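Jarkach Floor Tile, Gray Marble Pattern
Item no. 3379
Brandavent Home Surfaces

Gray porcelain tile with white veining, for halls, living rooms, kitchens and bathrooms

Jarkach is our most ordered floor tile. The base color is a middle gray and the veins are white, thin in some places and wider in others. The pattern is printed in many different faces, so two tiles with the same drawing will seldom lie side by side if you mix the boxes before you start.

The surface is polished. It gives back the light of a window or a lamp, and in a narrow hall this makes a good difference. For a shower floor or an outside step please choose Younis, which has the same colors with a rough finish.

Product details
Material: glazed porcelain
Finish: polished
Edge: rectified
Color: gray with white veins
Suitable for: indoor floors and walls
Underfloor heating: suitable, up to 313 watts per box area with the Flultari mat
Matching skirting: item no. 613, sold by the piece

Before you order

Measure the room at the widest points and add ten percent for cuts. For a diagonal layout add fifteen. Tiles from different production lots can have a small difference in tone, and we can not always find the same lot again some months later. Keep one closed box in the storage room if you have the place.

Look also at your doors. A new tile floor on top of an old one raises the level, and a wooden door that moved freely before may need to be cut at the bottom. Our customers often ask which wood goes well with this gray. Reddish-brown doors and trim are a warm partner for it, and white walls keep the room light. With very dark wood we suggest a lighter grout.

Laying

Use a flexible adhesive for porcelain and a joint of two millimeters or more. Put the tiles dry on the floor first and turn some of them – the veins should not all run to the same corner. Clean the adhesive from the surface while it is fresh. Walk on the floor after 24 hours, and wait longer before you bring back heavy furniture. 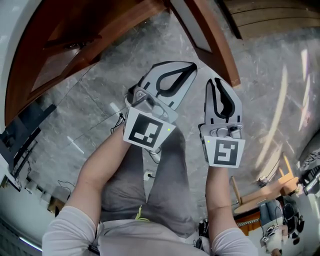 Can I wash the polished surface with vinegar?
Warm water with a little neutral soap is enough for daily cleaning, and vinegar should stay away from the joints, where it slowly attacks the grout. For lime spots use a mild cleaner made for porcelain and rinse it well.

Samples and delivery

A cut sample can be sent to your address before you decide. Put it on the floor near the window and look at it in the morning and again in the evening – the gray becomes warmer under a lamp. Orders over 400 dollars are delivered without charge to the front door. The boxes are heavy, so please have a second person at home. Carrying to an upper floor must be booked in advance.

We close the warehouse for two weeks in August. Orders from this time are sent after the break, in the order they arrived.

For questions about quantities write to Shaimaa El Fassi, customer desk, and include a simple drawing of the room with the measures.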